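Cavorano 52 Hand-Held Gripper

The Cavorano 52 is a two-finger gripper for recording pick-and-place work by hand. An operator carries out the task with the tool, and the recorded motion is used to program the packing cell. Model 52 handles wrappers, pouches and small cartons. Weight with battery: 933 g.

Grip pads are mounted on the inner face of each finger and are replaced as a pair. Order pads under part number 752.
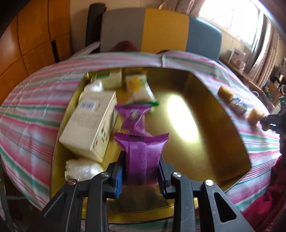

At Pandavmont, packers on the snack line now spend 3 hours of each shift recording picks and the rest checking filled boxes. Repetitive loading has moved to the cell — staffing on the line is unchanged. Shift lead Umut Polat assigns recording in turns, and new packers start on the checking station.

Supplied with charger, wrist strap and one spare pad set. Operator training is booked separately through Christos Mavromatis at the service desk.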